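Home | Gallery | Reviews | Kits | Contact

Search this site Go

Two-Handed Table Kit from Warraich – Gallery

I've had the Warraich kit on my bench since March and I'm still grinning every time I switch it on! It came in 12 bags with 110 fasteners, and the manual (written by the nice people at Neltness) got me through the build in a long weekend. I've been taking pictures ever since.

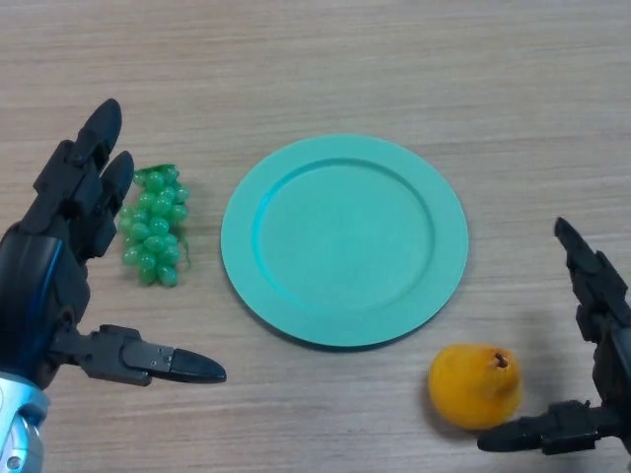 Finger joints are what sold me on this kit. Each one is its own little hinged segment, so swapping a worn one takes a single screwdriver and a bit of patience. The thumbs are my favorite part – long and jointed, with a tapered tip, like the one almost touching the pear by the turquoise plate. I'd love softer tips as an option, and Skekon is said to be working on a set. Setup files are on the Daresmont page, and the left hand needs its own calibration file, so grab both before you start.

Contact | © Table Kit Gallery | Back to top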